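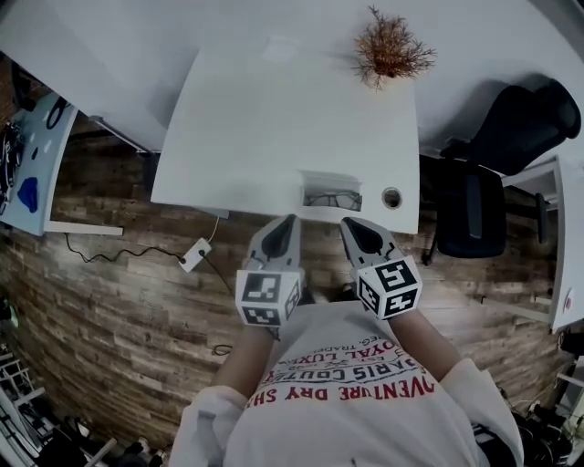

Do members still need to renew their plot before the water gets turned on?
Plots have to be paid up by the end of March, water or no water. Late ones go to the waiting list.

Skakirden Community Garden, minutes, 22/09/2019
Chair: Ching-wen Tang. Apologies from the Ulloa Street plots, stuck at work.

1. Last minutes
Agreed. One fix, the hose reel was lent to Lolcombe, not sold.

2. Water
Bill came in at $370, up again. Long talk about the tap by the lower beds, which drips all night. Plumber from Protow quoted for new washers and a lockable cover. Go ahead with washers. Cover can wait til spring. Reminder to all: hand watering only after 6, no sprinklers left on.

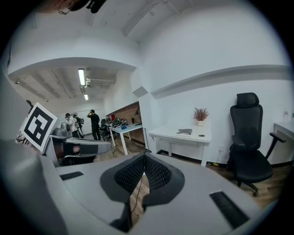

Wood-grain floor, with a cable running across.

3. Compost
Bay 2 is full and should be left alone. Please stop putting bread in, we have rats. Woodchip delivery OK'd if the truck can get through the side gate. Ching-wen to measure gate. Argument over whether horse manure counts as compost for the purposes of rule 4. Parked.

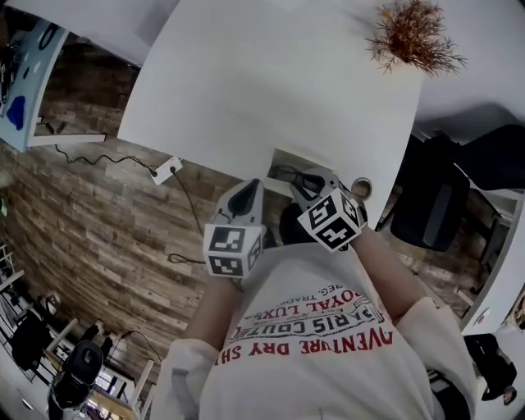
Someone asked again about coffee grounds. Fine in small amounts, mix them in, don't dump them on top. Sign to be redone as the old one has faded and nobody can read the bit about citrus.

4. Fence
North side leaning badly after the wind. Two posts rotted at the base. Lolcombe have spare posts and will swap for the use of our tiller in March. Agreed. Need people with shovels, bring gloves. Deer netting to stay up untill the posts are in.
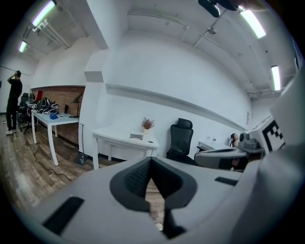 Whole fence replacement would be closer to $1000 and we don't have it. Look at again after the plant sale.

5. Seed swap
Garlic orders close soon, tell Ching-wen how many heads and hardneck or softneck. Label your envelopes with the year, last time half were just "beans".

6. AOB
Wheelbarrow with the flat tire: inner tube bought, not fitted. Key to shed still missing, check your coats.

Next meeting after the first frost, date to be emailed.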